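Rink Notes: Open day at the new Skistley arena

30th October – posted by the Rink Notes desk

Got there at 9, doors not till 9.30, so stood outside with the coffee and the other early ones. Parking is better than at the old barn. Still not great. The lot fills from the east side and there is one way out, which on a Saturday night with a full house is going to be a problem.

Anyway. Open day at the Skistley arena, first time the public gets past the lobby. Tour in groups of 26, four stops, hard hats for the first two because the upper concourse ceiling isn't closed yet. I went round with the second group.

Ice first. It's down and painted, no logos at center yet. The boards are Kettunen, flexible type, same supplier as the practice rink in Dradirbridge, and if you've ever leaned on those you know they give a lot more than the old ones. Good for shoulders. Less good for defensemen who like a bank pass off the half wall, becuase the puck comes off them softer. Asked the guide whether the players had tried them yet. Two informal skates, she said, no contact.

Corners look tighter than the old place. Might be the seats being closer. Rink is the standard size, they had the plan on a stand, so it's just my eye.

Benches are longer, with a proper gate at each end. At the old barn the far gate stuck all of last season and cost us a too-many-men call against Treltelance that people here are still sore about. These ones swing fine. I tried both. Twice.

Penalty boxes are across from the benches, glass on three sides, and there are seats right behind them. Those will go fast.

Then the locker rooms. Home room is round, stalls all facing in, skate sharpening right off the door so nobody walks the length of the hallway for an edge. Rubber floor all the way to the ice. Visitors get a square room with 12 fewer hooks (yes someone in our group counted) and a shower that was running lukewarm when the guide tested it. Some laughing at that. She swore it was a valve.

Medical room, laundry, equipment cage, all on the same level. Old place had the laundry up a flight of stairs. Ask anyone who ever carried wet gear up there after a double overtime.

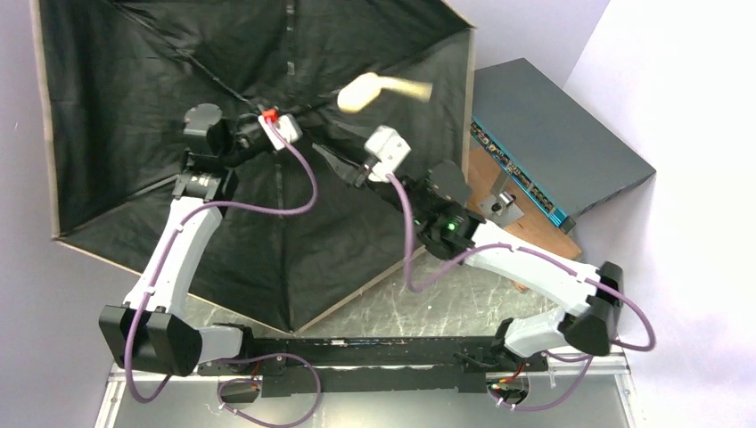 Not everyone on the tour was sold, and one woman near the back said the money should have gone into a second sheet of ice, her kids still practice at 5.45 in the morning over in Dradirbridge and a fancy locker room for the pros does nothing about that. Fair point and she got some nods. The guide's answer was that youth hours move here from February, weekday afternoons, when the team is on the road. How many hours, she couldn't say. I'd want that in writing if I had a kid in the program.

On to the seats. Lower bowl is steep, steeper than it looks in the drawings, and that's a good thing. Sat in row 12 behind the goal, could see over the glass to the far blue line no trouble. Sat in the top row too. Fine, bit far, you lose the near corner when the person in front leans forward. Legroom ok up there, tight down low. Cup holders everywhere.

Standing section at the north end stays. Big cheer from the group. Rail is chest height on me and I'm not tall, so bring the little ones somewhere else.

Scoreboard wasn't on. They had the sound system going for about a minute and it is LOUD. The goal horn is the old one, moved over, and they let it off once. Got a bit emotional not going to lie.

Food. Four stands open out of however many there will be. Had the sausage, had the fries, fries better. Prices not posted, everything on the day was one token. Lines were slow but it was all new staff learning the registers.

Restrooms – way more of them. Enough said.

Last stop was the coaches' video room, which we only saw from the doorway. Long table, big screen, blinds down. Guide said they can cut clips between periods and have them in the home room before the players have their gloves off. Power play could use it. We were one for 12 over the last homestand and the entries were a mess, drop pass every time, everybody in the building knew it was coming. If the new room fixes that it's worth the money by itself.

What still needs doing, from what I saw: upper concourse ceiling, signs (half the sections have paper numbers taped up), the team store, netting at the south end. Didn't look like a building that's a year away. Didn't look like one that's ready next week either. Opening opponent is meant to be Treltelance, date not confirmed, and the guide wouldn't be drawn.

If you're going to the next open day: wear a coat, closed shoes or they wont let you on the first two stops, and take the shuttle from the bus station. Ours took the long way around but still beat sitting in that lot. Season ticket desk is to the left as you go in and you can pick your seat off the actual seat, they walk you down and let you sit. Took me three tries. Row 9, aisle.

Last updated: same day, 6.40 pm, fixed the row number

Recent on Rink Notes
Power play: drop the drop pass
Treltelance away, the ugly one point
Dradirbridge practice times, new schedule
What happens to the old barn?
Kettunen boards, a goalie's view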